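四番の台

一　受付

ミルコ・フェッリがハスターの研究棟に着いたのは、午後の回が始まる少し前だった。受付で名札を渡され、首から下げた。名札には会社名の欄があったが、空白のままだった。ミルコは先月まで時計の修理工場にいて、今はどこにも勤めていない。

見学者は十六人いた。学生が多く、残りは部品会社の営業らしい背広の男たちだった。案内役のカルメラ・マンクーゾは、廊下で人数を確かめてから、注意を手短に言った。床のケーブルを踏まないこと。作業中の人に話しかけないこと。写真は撮ってもよい。

「質問は私にしてください。答えられないことは、答えられないと言います」

学生の一人が笑った。カルメラは笑わなかった。

二　作業場

部屋には灰色のカーペットが敷かれ、区画ごとに番号が書いてあった。ミルコたちは四番の台のそばに立った。台で作業しているのはエルソイという男で、駱駝色の上着を着ていた。両手にひとつずつグリッパーを握っている。見学者が並んでも、顔を上げなかった。

「人が道具を握って作業し、その動きを記録します」とカルメラが言った。「同じ指先をあとで腕に付けて、記録した動きを学ばせます。今日はその前半だけをお見せします」

「後半は」と背広の一人が聞いた。

「六月の公開日に。うまくいっていれば」

ミルコは手元を見ていた。右の先端が黒い輪に触れ、左の指が反対の側から寄っていく。自分ならピンセットを使う。そして左手は添えるだけにする。だがエルソイの左手は、右手と同じだけ仕事をするつもりでいるように見えた。 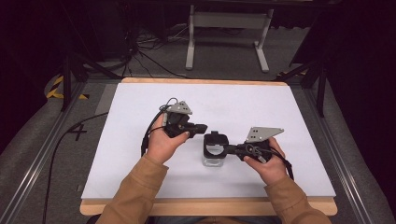
三　質問

一区切りついたところで、カルメラが質問を受けた。学生は精度のことを聞き、背広の男は値段を聞いた。精度には数字で答え、値段には答えられないと言った。

ミルコは手を挙げた。

「一日に何回やるんですか」

「四百回です。二人で交代します」

「腕は疲れませんか」

カルメラは少し黙って、エルソイのほうを見た。エルソイは道具を置き、右の手首を左手で揉んでいた。

「疲れるそうです」と彼女は言った。「疲れた動きは使えないので、午後の分はかなり捨てます」

「捨てるのは誰が決めるんですか」

「私です。夜に全部見ます」

背広の男が時計を見た。次の部屋ではローダという搬送機が動くことになっていて、みなそちらに行きたがっていた。カルメラは戸を開け、先に進むように言った。ミルコは列の最後についた。

四　戸口

「時計の方ですか」

声をかけたのはエルソイだった。ミルコは足を止めた。話しかけてはいけないのは作業中だけだろうと思い、そうだと答えた。

「どうしてわかりました」

「見るところが違いました。みなさん道具を見ますが、あなたは指を見ていた」

「何年やっていたか当てられますか」

「それは無理です」

十九年だとミルコは言った。工場はヒルネックの駅の裏にあって、今は倉庫になっている。エルソイはうなずき、来週で自分の契約も切れると言った。交代の相手がもう一人要るのだが、手の静かな人がなかなか見つからないらしい、とも言った。

「あなたが辞めたら、二人要るんじゃないですか」

「そうですね。二人です」

廊下の先でカルメラが呼んだ。ミルコは返事をして歩きかけ、それから戻って、名札を裏返した。ポケットから鉛筆を出し、電話番号を書いて、エルソイに渡した。

「夜に全部見る人に、渡してください」

エルソイは名札を上着のポケットに入れ、また道具を握った。ミルコは隣の部屋に行った。ローダはもう動き始めていて、学生たちが壁ぎわに並んで見ていた。名札はどうしましたか、とカルメラが聞いた。

「四番の台に置いてきました」

出口で要りますから、と彼女は言い、自分の手帳に彼の名前を書いた。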